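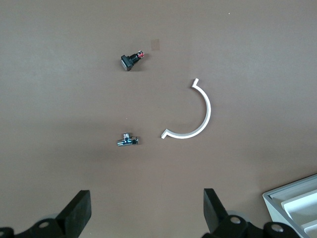
Push-button switch with its red and white terminal block, and one of the white brackets, on the brown table.

The woman who looks after small parts at the Prultport repair shop doesn't want her name used. "Put the switch in," she says. "The switch is more interesting than me."

So, the switch. Square black cap, black threaded body, red and white terminal block at the back end. It sits on its side on the big brown table where everything gets sorted before it goes to a shelf or a customer. Button switches, brackets, valves. Control parts, mostly. The bits that sit behind a panel door and get no attention until a line stops.

Prultport is a town of small workshops and two bigger plants, and the shop serves most of them. She's been here since it was one room and a kettle. The parts list now runs to 3,093 lines, she says, and she doesn't trust all of them.

"Some of those lines are the same part twice. Somebody typed it one way, somebody typed it another. I find them when I'm looking for something else. Never when I go hunting."

I asked what the table is for. She looked at me like I'd asked what a sink is for.

"Everything comes here first. Every return, every box somebody drops off, every jar of mixed stuff from the back of a van. You tip it out, you spread it out. You don't pile it. If you pile it you're just moving a mess from a box to a table."

The brown covering was her pick. The old surface was a speckled gray and she hated it. Small screws vanished. On brown, she says, white shows up, red shows up, and black shows up if you get down and look sideways. It has a few marks by now. She's not bothered.

"It's a table. I'd sooner have a mark on it than have people scared of it."

She picks up a switch from a tray to show me, and talks fast, so I missed some of this. The cap is what people see. The thread is what holds it in the panel. The terminal block is the end that goes wrong. People pull the wires instead of undoing them, then the screws are chewed up, then it gets sent in as a dead switch.

"Nine times out of ten the button is fine. Press it, feel it, it's fine. It's the back end. So I put the meter on it before I say anything. I had a man from Nurkia argue with me for half an hour over a switch and it was a loose screw."

Nurkia is the packing plant on the other side of the river, her biggest customer. They send things over in a crate, 339 pieces in the last one, no list. That took her most of a week between other jobs. She kept the count on the back of an envelope, which she still has.

And the brackets? White plastic, curved, a thin flat band in an arc with a short flange bent out at the end. They look like nothing. She has strong feelings about them.

"Everybody throws those out. They think it's packaging. Then they ring up and want one, and it has to be that one, because the hose or the valve or whatever won't sit straight without it. I keep all of them. I've got a drawer."

She does have a drawer. It doesnt close.

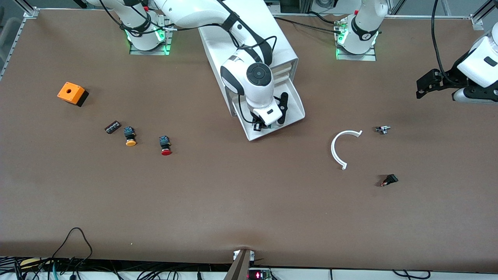 The sorting table from above, small parts on both sides and the white angled stand up by the top rail.

The white stand is newer. Sloped open front, flat tray at the bottom end. It lives near the top rail most days. Her idea is that a part goes in at the slope and comes down to where you can see it, and you deal with that one before you touch the next. She got the habit from a job years ago at Tangen, a firm that made gauges and closed down, where there was a shelf like it on every bench.

"One at a time. It's slow. People come in and watch me and they can't stand it, they want to reach over. But I don't put the wrong thing in the wrong bag. Well. Not often."

How often?

"I did it in August. A bag of valves went out as something else. I drove over and swapped it myself, I wasn't going to ask them to post it."

The aluminum rail along the far side came with the table and she says she wouldn't be without it, as it stops things rolling off the back. Round parts especially. Before that she had a strip of wood held on with tape.

Left side, right side - does it matter which side things go? Depends on the day. Sometimes left is what's been checked and right is what hasn't, sometimes it's two different customers. She used to have labels for this and they kept coming off, and then someone stuck one back on the wrong side and there was, in her words, "a morning." No labels now. You ask whoever was there last.

I wondered if that was a bit risky. She shrugged. "You'd have to be here."

For the bags she uses a system called Cludora, which is really just printed cards with a number and a blank space. She bought a box of 1,000 and is nowhere near the end. The number goes on the bag and in the book. The blank space is for what she thinks of the part. I read a few. "Cap sticks." "OK but ugly." "Ask before selling." One just said "no."

What does she tell new people, first day? She thought about this one longer than the others.

"Wipe the table. Then put out a few things, not a lot. Look at them before you pick them up, which way round it is, where the terminals are, is there a bit missing. Then pick it up. They always want to grab first. And put the lid back on the jar."

She gives them up to 3 parts to begin with and makes them write the card for each. A switch is good for that, she says, as it has a front and a back and you can't really get it confused. Valves are harder. Brackets hardest, because people don't believe they're parts.

Then the phone went and she was gone for ten minutes, something about a delivery at the wrong door. When she got back she'd forgotten what we were on and started on about terminal blocks again. Two screws are better than springs. Springs are fine if you've got small hands and good light. The red ones are easier to find on the floor than teh white ones, though she's found both with her foot.

Does she take anything home?

"Parts? No. God no. I've a drawer in the kitchen with batteries and string in it like everybody else and I never touch it."

Last thing I asked was what she'd like people to do before they bring a box in. Don't mix the wet stuff with the dry stuff, she said. Leave the nuts on the threads, she's tired of matching them up. And if there's a white plastic bit in the bottom and you don't know what it is, leave it in.

The shop takes drop-offs at the side door, mornings only. Ring first if it's more than one crate.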